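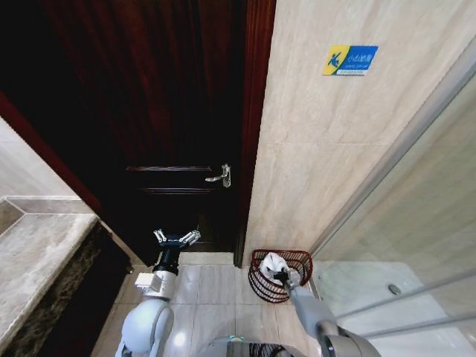
Search this site Go

Bathroom fittings and finishes - Stavance guest rooms

The pages in this set record the washing facilities in the Stavance building at Murnley, room by room. The present page covers the small bathroom on the lower corridor, entered in the register as item 173. It lists the door, wall finish, vanity and shower. Plumbing behind the wall is dealt with separately. Door leaf height is not recorded; the clear width between the vanity and the shower is to be measured again.

Vanity and mirror. Marble counter with a curved front edge, white ceramic basin, gilt and brown mirror frame. One white towel on the counter, not folded.

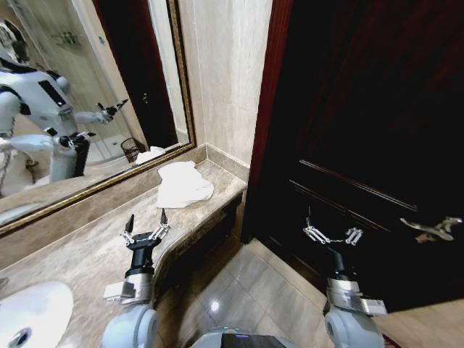 Page last changed: 24/03/2024

The front edge of the counter is rounded and wavy in plan, so a straight rule gives a false length. The figure in the register, 1,290 mm, was taken with a tape along the wall. Towels are logged with the linen - see the Osus sheets for February.

Shower enclosure. Curved glass with sliding panels and a vertical handle, white tray to match the curve. Corner shelf rack and mixer valve inside. A red wire basket holding a white towel stands on the floor where the tiled wall comes down.
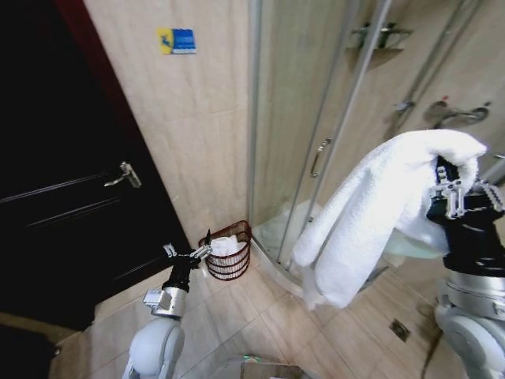 Mahlangu wrote in to say that the basket ought to be listed as a loose item and not as a fitting, and that the same goes for any basket in the other bathrooms. The list will be changed at the next revision. The shower tray stays under fittings.

Door and wall. Reddish-brown wooden door with raised mouldings and a silver lever handle. Beige marble-patterned tiles, polished. Slip warning sign in yellow and blue, fixed to the wall between the door and the enclosure.

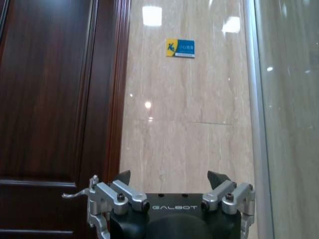

The sign is counted with the wall finish, as it has no number of its own. Replacement tiles are held in store under code 117. Handles are ordered singly - quote the room number and the side on which the door is hung.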